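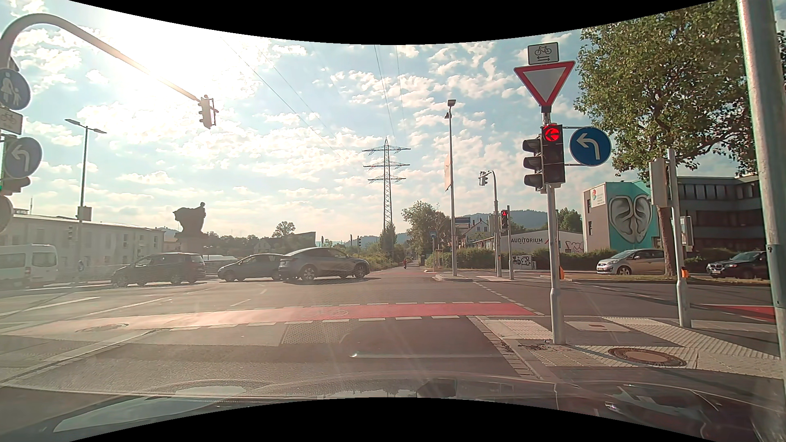 Varara Residents' Alliance to Hold Open-Air Rally in Museck Before Council Election

MUSECK – The Varara Residents' Alliance will hold its biggest public rally to date in Museck this February, and everyone in the district is invited. Supporters will meet at 10 a.m. outside the old Flullimier mill and walk together to Zaugg Square, where speeches and music start at noon.

The alliance is running candidates in all 15 wards of the district council, a first for a group that began as a monthly meeting over coffee and a stack of complaint letters. Its membership has now reached 2,785, and more people are signing up at every street stall (the Museck one ran out of forms twice last month!).

"We have knocked on doors in every ward, and people want to talk," the alliance said in a statement from its Museck office. "They want to talk about rents, about the clinic's opening hours, about why the library shuts at four. We are thrilled to bring all of those conversations into one square."

Some 800 people are expected to join the walk, with many more coming straight to the square. The alliance's last rally, held in the Flullimier market hall in the fall, filled all 300 seats, and late arrivals listened from the steps. Moving outdoors this time means there will be room for families, school bands and anyone who just wants to stop by on the way to the shops.

All of the alliance's ward candidates will be on stage, and each will speak for three minutes. After that the microphones go to the crowd for a full hour of questions. Nothing has to be sent in ahead of time, and people who don't plan to vote for the alliance are just as welcome to ask.

The group will also present its full program for the first time. It includes longer evening hours at the Museck clinic, a public list of empty council-owned homes, live broadcasts of every council session, and a yearly open budget meeting in each ward. Printed copies will be handed out free in the square, and a large-print edition will be at the information table.

The walk follows the river path and is step-free the whole way. Anyone who would like a ride from the mill to the square can ask a steward at the start. Sign language interpreters will be on stage for the speeches and the question hour. If it rains, the walk goes ahead and the speeches move to the Flullimier market hall.

The rally ends at 3 p.m. Admission is free and no tickets are needed.

Reporters who want a place near the stage should contact the Varara Residents' Alliance press desk in Museck. Candidates will be available for interviews beside the stage after the question hour.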